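Food Service Management, Level 2
Handout 9: Portion control and plate waste
Tutor: Agata Marras

Read this before the practical. Bring your costing sheet from last week.

Why portions drift

A portion is the amount of a dish that the menu price was worked out on. If the recipe card says 120 g of chicken and the server gives 150 g, the kitchen has given away a quarter as much again. It will not show up on the till. It shows up at the end of the month, when the food cost is higher than the sheet says it should be.

Portions drift for ordinary reasons. A ladle goes missing and somebody uses a bigger one. A new starter copies the person next to them. Regular customers ask for a bit extra and get it.

Worked case: the Uvadthorpe canteen

The canteen at Uvadthorpe opened in 1978 and kept the same set of scoops for years. When Ada Colombo took over the kitchen she weighed every main course at the counter for 12 days in May. The card weight for the stew was 250 g. Servings ran from 210 g to 340 g, depending on who was on the counter. She changed two things: one marked scoop per dish, and a sample plate weighed at the start of each service.

Plate waste

Plate waste is what comes back. Keep it apart from preparation waste (peelings, trimmings) and from spoilage (stock thrown out before use). If the three go in one bin you cannot tell which problem you have.

To measure it:
Scrape all plates from one service into a single lined tub.
Weigh the tub and take off the weight of the tub itself.
Divide by the number of covers.

Example: 7,480 g of plate waste from 748 covers is 10 g a cover.

Serving dishes

The same weight of food looks larger in a small dish. Dark, rimmed bowls suit pieces and chunks, and the rim gives the server a fill line to work to. Flat plates are better for sliced meat.

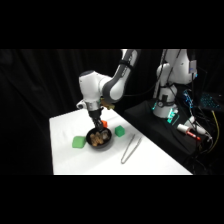 Fig. 3. Light brown food pieces in a round black bowl with a raised rim.

For the practical

Work in pairs. Portion one dish by eye, then by scoop, and record both weights. Hand in the sheet with both names on it.

Further reading: Dallen, Portion and Cost, chapter 9; Tănase, The Small Canteen.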